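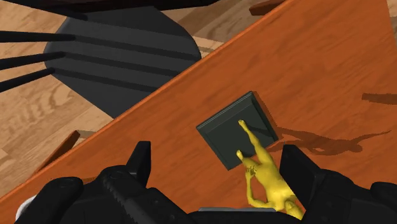
Gripper view, tabletop task, rendered

Budget for a second arm: talk me out of it (or into it)

tray_liner
Original poster
Our lab has one arm on the bench and money for a second if I can write two pages that survive contact with purchasing. Deadline is Friday. I have known this since March, so please skip that part.

The task is small-object pick and place on a household table. All of our practice is in sim right now, with a wooden table, a tray and a little yellow figure. The sim is cheap and patient. The bench is neither.

What I have on paper:

Kadex arm, same model as the one we own. Lead time 13 weeks.
Plostgate gripper, two-finger. Plostgate will sell you the fingers separately, like a printer company.
Dellivska mount and cable kit.
Kovalchuk service plan, $87 a month per arm.

The other choice is to buy no arm at all and put the whole pot into a bigger workstation so we can run more sim. My boss likes this one. It doesn't need a safety form.

Which would you do, and what did I leave off the list?

benchgoblin
You left off everything. Fingertips, a spare power supply, an emergency stop that reaches the person who needs it, shipping, and a table that doesn't wobble. I priced one arm two years ago and the "accessories" line ended up longer than the arm line. My boss asked if we were buying an arm with accessories or accessories with an arm.

Also, 13 weeks is what they say at the quote stage. Put in for longer and enjoy being pleasantly surprised, or at least correct.

mildly_calibrated
I'm with your boss, sorry. One arm plus good sim beats two arms that take turns being broken. How many hours did the current one run last quarter? If you can't answer that, purchasing is going to ask it for you.

tray_liner
178. I pulled the log this morning hoping for a more heroic number.

mildly_calibrated
Then you don't have a capacity problem. You have an arm that sits there most of the week looking expensive.

benchgoblin
Hours running is the wrong number. Ours sat idle for most of a month while two people politely waited for each other to finish with the bench. Count the time it was booked and see what you get.

tray_liner
Booked is a lot worse, yes. We have a shared calendar and it looks like a parking dispute.

The other thing I should have said up top: the next round of work has two arms over the same room. In sim that's already set up, and it cost me one afternoon and a sandwich. On the bench it costs one arm, see above. 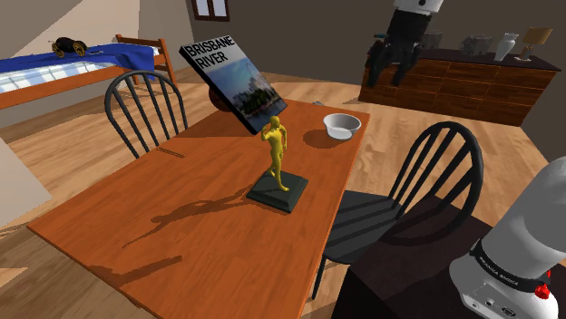 Wider view of the sim room, table in the middle and a second arm at upper right

kerf_and_burr asked whether the second arm has to be the same as the first, and pointed out that matching models only pays off if you share spares between them. If you're going to keep a full set of parts for each one anyway, you may as well get quotes from somebody who isn't Kadex and let them see each other's prices.

tray_liner
It does need to match. Same controller, same code, same set of swear words. I'd be sharing one spare gripper between the two.

kerf_and_burr
Then say that in the two pages, early. "Same model, one shared spare" is the kind of sentence purchasing likes. They don't care what the arm picks up.

On the Plostgate: get the fingers you can replace without sending the whole unit back. I learned this at my own expense, plus postage.

mildly_calibrated
Fine, if two arms is the next project then my objection shrinks. It doesn't go away. I'd still run the two-arm work in sim first and order when you know what breaks. You may find you need a longer reach, and then you've got a matched pair of the wrong thing.

benchgoblin
And in the meantime the money goes back to the big pot and becomes somebody's standing desks. Have you worked in a lab before?

mildly_calibrated
I have. We had very nice desks.

oddly_torqued
On the service plan. $87 a month per arm sounds like nothing until you multiply it by two arms and however many years the thing lives. Ask Kovalchuk if the second one can go on the same contract. We asked. They offered $88 for "multi-unit coordination." So now we have one arm on the plan and one arm on hope.

tray_liner
They charged you a dollar more for buying twice as much?

oddly_torqued
I admired it, in a way. Get the quote in writing, and check that it covers the gripper. Ours stops at the wrist.

kerf_and_burr
Dellivska kit is okay but the cables are short. If your second arm hangs from overhead, measure the run with a piece of string and then add more string.

tray_liner
Okay, here is where I am. Asking for the arm, the gripper, one spare gripper shared across both, spare fingers, the mount kit with long cables, and the service plan as its own line so they can cut it and feel useful. Small RAM upgrade for the sim machine so my boss gets a present too. A paragraph on booked time next to the run time, with both numbers shown.

mildly_calibrated
Put the reach check in there. One line. "Reach confirmed in simulation before order." Then go and confirm it before the order.

tray_liner
Adding it. I'll post what they cut.

benchgoblin
It'll be the spare fingers. Buy those out of the coffee money.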